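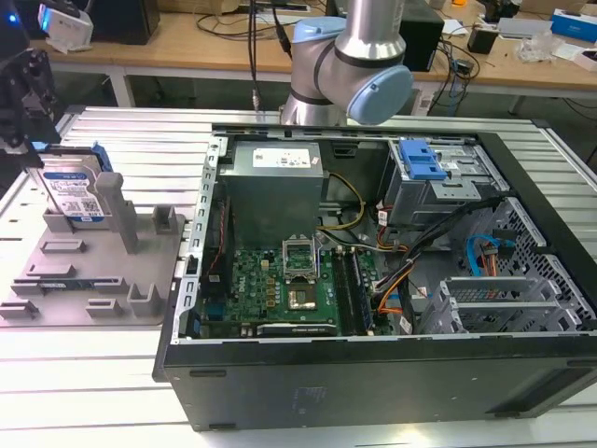
Most of the desktops handed in this year were never broken to begin with, Roos Segers told the Furmont town council at its meeting on Thursday night, and the town should stop paying to have them shredded.

The council agreed, on a 5-2 vote. Starting in October, old computers left at the Wesen Road drop-off site will be sorted before they go to the recycler, and those worth keeping will be offered to households with school-age children. The change was published in the town's weekly notice on September 18, 2020.

Demand for home computers in Furmont has gone up sharply since March, when the schools closed their buildings and moved classes online. The school district lent out every laptop it had in the first two weeks. When classes resumed this fall on a part-time schedule, 174 families were still on the waiting list for a machine. Some of those families have more than one child sharing a phone or a tablet for schoolwork.

At the same time, people working from home have been clearing out closets and basements. The drop-off site took in 157 desktop computers between the start of June and the end of August. Under the current contract all of them went into the same bin as old printers, microwaves and DVD players, and the town paid by weight to have them hauled away.

Under the new plan, De Haan, the company that already runs the drop-off site, will set desktops aside on a covered rack. Wilteck, a repair shop on the east side of town, will pick them up twice a week. The shop will be paid a flat $100 for each computer that is returned in working order, and nothing for those that are not. Parts from machines that can't be saved may be used in others — memory, power supplies and drives in most cases — and what is left goes back to the recycler. 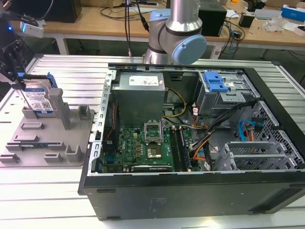
What happens to your files

Several residents who wrote to the council before the vote asked about personal data. The plan says that every hard drive will be either wiped or destroyed, and that no drive will be passed on with the previous owner's files on it. Drives that fail a basic health check will be destroyed even if they can be read.

Owners who would like to keep a drive can take it out before they bring the computer in. A desktop without a drive will still be accepted. Staff at the site will not remove drives on request, and they will not be able to return one after the computer has been left.

The town is also asking people to sign out of any online accounts and to deactivate software they have paid for, where the license can be moved to another computer.

What will be accepted

Desktops of any brand may be brought in, with or without a monitor. The town expects that computers more than ten years old will mostly be used for parts. Power cords should be taped to the case. Keyboards and mice are welcome if they are clean.

Laptops are not part of the plan for now. The council put them off until spring over the cost of replacement batteries and the safe storage of swollen ones. Laptops can still be left for recycling in the usual way.

Cracked cases are fine, and so are missing side panels and computers that no longer turn on. 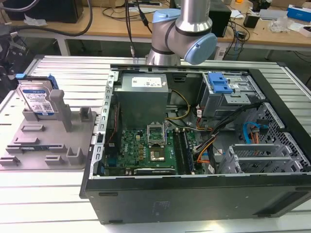

A missing processor or missing memory is no reason to keep a computer home either, as long as the rest of it is dry and free of rust. Computers that have been through a flood or a fire will be turned away and should go to the county hazardous waste day.

The money for the first year comes from a part of the recycling budget that was not spent this spring, when the site was shut for seven weeks. It is enough to pay for 133 computers. The two members who voted no said they supported the idea but wanted bids from more than one repair shop.

Families already on the school district's list do not need to apply again. Others can sign up at the district office or by phone, and will be asked for the child's school and grade. The first computers are expected to go out before Thanksgiving.

The Wesen Road site is open Tuesday through Saturday, 8 a.m. to 4 p.m. Visitors must wear a mask and stay in the car until they are waved forward.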